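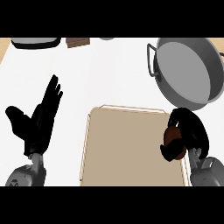 Search this site
Go

Toltbridge paper mill, September visit

The mill at Toltbridge opens its doors twice a year, once in spring and once in September. I had missed it three times, so this time I booked early. The tour is free but you need a ticket, and they take 16 people per group. I was in the 10 o'clock.

Getting there is easy if you drive. Take the river road out of town, go past the feed store, and turn left at the second bridge. The first bridge has a weight limit and a sign that makes it look like the right turn. Two cars in our group took it and came in late. Parking is on grass. If it has rained, bring other shoes.

We signed in at a folding table and got earplugs and a hairnet. Thérèse Melnyk led our group. She started at the mill in the office and moved to the production floor after a few years, and she knew both sides of the business well. She speaks quietly, and on the floor you have to stand near her or you miss most of it. I stood near her.

The mill makes cotton paper for printmakers and bookbinders. It does not make any wood pulp paper. The cotton arrives in bales, mostly short fibers left over from ginning, plus some clean white offcuts from a shirt maker called Caron. The offcuts have to be sorted by hand for thread that isn't cotton, which won't break down and shows up later as a hard line in the sheet. She passed around a spoiled sheet so we could feel one.

After sorting, the cotton is cooked and then goes to the beater. The beater is an oval tub with a heavy roll on one side. It was running when we came in, and the floor shook a little. How long they beat it decides what kind of paper you get. A short beating gives a soft sheet that takes ink well. A long one gives something closer to parchment, with a rattle when you shake it. She said a batch for binding paper can stay in the tub most of a shift.

The main machine is a cylinder mold, older than the building it stands in. A wire-covered drum turns in a vat of watery pulp and picks up a thin layer, which comes off onto a felt. It moves much slower than I expected. You can walk alongside and keep up with the sheet. The watermark is made by wire sewn onto the drum, and the current one is a heron with the word Skukance under it, which is the name of their heavy printmaking line. Somebody asked about the name. It was what the first owner called his farm.

The drying loft was my favorite part. It is up two flights of steep stairs, and a few people stayed below. The sheets hang over ropes in groups, with shutters along both walls that are opened or closed depending on the weather. It smelled like clean laundry. They only loft-dry the top grades now, and everything else goes over steam cans downstairs.

Then came the finishing room, where sheets are checked against the light and sorted into firsts, seconds, and broke. Broke goes back into the beater. The woman sorting while we were there was doing it so fast I couldn't see what she was rejecting. I asked, and she showed me a speck I would never have found.

The last stop was a hands-on session, pulling your own sheet from a small vat. You dip the mold, lift it level, and give it a shake in both directions. My first one was thick at one end. The second was better. They press them for you and you can pick them up after lunch.

Lunch was soup and rolls from Gririk, the bakery across the road. It was good, but the line was long, so go before noon if you can. The shop has seconds at half price, sold in packs. I bought 30 sheets of the lighter paper and one of the heavy ones with the heron. Bring cash, as the card reader was down.

The full tour takes roughly 3 hours with the sheet pulling. There is a good deal of standing, and the only bench I saw was by the sign-in table. Children under eight can't go on the production floor. The spring date hasn't been posted yet.

Recent visits
Covered bridges of the upper valley
A morning at the button museum
County fair: the quilt barn
Salt works and the old rail spur
Two small-town print shops

Contact | Copyright, all rights reserved | Back to top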